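The day the arm forgot where the table was

9/20/19 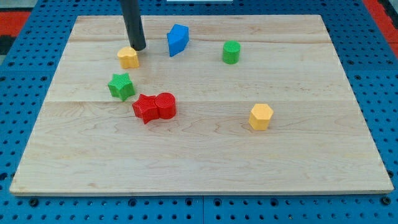
The arm down behind the yellow heart, with the two reds side by side.

I've been meaning to write this one up since June, when I moved the whole setup over to the blue platform and told everybody who would listen that my troubles were over. They weren't, of course, but it has been a good summer all the same, and I've learned more from one bad afternoon than from all the nice ones.

The job is simple enough to say out loud. You ask the arm to push a block next to another block, and it slides it there with the rounded tip. I run it from a little program I call Pomico, and the arm's controller is an old Trokar I bought secondhand from a shop in Tustmont (lovely people, terrible parking). It had done 218 pushes without a complaint. On the next one it came down too low, pressed into the maple, and just kept pressing. The motor made a sort of groan I hope I never hear again. I hit the stop button, but I was slow getting to it — I had a sandwich in my hand.

It took me 2 evenings to find the cause. I had sanded the board and put it back, and it sat 7 millimeters higher than the height saved in the settings. The force limit should have caught that, and I had switched it off myself while testing something else and never switched it back on. So that was me, start to finish.

Now Pomico won't start with the limit off, and the first move of every run is a slow touch on bare wood to check the height. It adds 17 seconds. The stop button has moved to the left of my keyboard, where my free hand usually is. Next I want to try it with the softer tip from Endale, if it ever gets here.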